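Gallery: Bed Station, Lesville Guest Residence

Updated 28th June

The Lesville residence has 144 beds on two floors. Since April, part of the bed-making has been done by a two-armed robot working alongside the housekeeping crew. This page covers the bed station and the changes to the crew's work. Text by Nisha Rajput, with notes from Gebremedhin Shiferaw, shift lead.

Pillows

Pillows were the first item assigned to the machine. They are light, they come in one size, and a dropped one does no damage. The hard part is the case. Cotton folds in a different way each time, so a grip point that worked on one pillow may be a flat sheet of cloth on the next. The program looks for a corner, closes the gripper on it and moves the pillow from there.

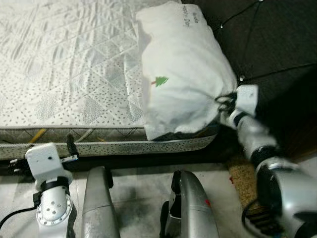 Right gripper closed on the lower corner of the pillowcase, with the cloth gathered into a twist. The left gripper is clear of the pillow, just below the near edge of the mattress.

Who does what

Before the change, one person stripped, made and checked each bed. The work is now split. Housekeepers still strip the beds, look for stains and tears, and fit the sheets. The robot places pillows. A housekeeper then does the final check and signs the room card.

Bronisława Piątek, who has worked the upper floor for nine years, asked for the final check to stay with a person. It did. Her other request, a stop button reachable from the hallway side of the bed, was met in the second week.

Pace

The robot is slower than a trained housekeeper on a single pillow. The crew does not wait for it - they start the next room and come back. In the first month it handled 277 pillows, of which 75 had to be straightened by hand. Most of those had the case opening facing the wrong way. Shiferaw logs each one on the room card, and the cards go to Gualtiero Morelli at Nellel, who maintains the grip settings.

Changes to the shift

No posts were cut. Two housekeepers were trained to start, stop and reset the machine, and the shift sheet now has a column for it. Reaching across beds has gone down. Walking has gone up, and the crew has asked for the linen carts to be moved closer to the stairs. That request is open.

Next set: the linen room, photographs by Nuria Gebretsadik.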